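Why Our Club Could Not Score in June: A Season Project on Berncombe Women's Soccer
Sports Studies, final project report
2/20/26

I picked soccer for my project before I picked a question, which my advisor warned me about and she was right. I've followed Berncombe since I was in middle school, I own two of the old away shirts, and I wanted an excuse to watch last season again. The question came later, somewhere in the June matches, when the team stopped scoring and everybody in the stands had a theory. Mine was that the midfield was tired. I'll get to how that held up.

What I did

I watched 20 matches on the club's own recordings, all the way through, with a notebook. For every shot I wrote down who took it, which side the move came from, and how many passes came right before it. I did it by hand in pencil for the first few games and then moved to a spreadsheet, because I couldn't read my own 7s. The league stats page gives shots and corners but not where a move started, so that part is all mine, mistakes included.

I also had to decide what a "move" was. If the other team touched the ball but didn't really control it, I let the move keep going. Other people might not! A classmate tried one half of the Folline away game using my rules and we disagreed on a bunch of them, mostly throw-ins, so I rewrote the throw-in rule and went back over the games I'd already done. That ate up most of a vacation week.

The left side problem

Berncombe built nearly everything down the left. You could feel that in the stadium, but seeing it in a spreadsheet column was something else. Out of 100 shots I logged from open play before June, 43 came from the left side, and the rest were split between the middle and the right, with a big pile from loose balls where I couldn't pick a side at all. The left back pushed up very high and the winger came inside, and for two months no one in the league had an answer for it.

Then came Surkar at home. Surkar put an extra player out there, basically a second fullback, and just let Berncombe have the right side for free. I remember being annoyed at the game because it was so dull. Watching it again I was a lot more impressed. Every time the ball went left it came straight back to the center backs, and the passes got slower and slower until somebody hit a long one out of boredom.

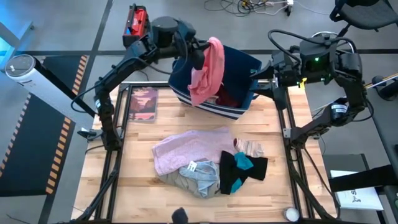
A pink shirt over the blue laundry basket.

After that game, the next opponents all copied it. Folline did it with a back five, which I think was overkill, and they won 2–0 anyway. The coach tried swapping the wingers for one half and then never again. I would have liked to see that for a whole match, because the right side looked pretty good for those 45 minutes – two headers, one off the bar – but I'm a fan with a spreadsheet and not a coach.

Was it tired legs?

This was my theory going in, and I can't say the matches back it up. If the midfield was worn out I'd expect the late part of games to look worse than the early part. In my notes the bad stretches showed up right from kickoff. The team also pressed about as hard as before, as far as I can judge from a camera that follows the ball and misses half of what I wanted to see. I don't have running distances. The club might, but I asked by email and didn't hear back.

So I'm leaving fatigue as a maybe. The extra defender on the left explains more, and it explains why the goals came back against Després, who played a plain back four and left the usual gap. Berncombe scored early in that one from exactly the same move they'd been scoring with all spring. I yelled at my laptop in the library.

What I would change

I'd start the spreadsheet on day one. I'd also want a second person logging every match, because one half of one game isn't enough to know how far off I am. And I'd pick games from two or three other clubs to compare with, since I really don't know if leaning on one side this much is unusual or if every team in the league does it and I only ever watch mine.

My throw-in rules and the full shot log are in the appendix. The Surkar match is on its own sheet because I logged it twice, and the second version is the one I used.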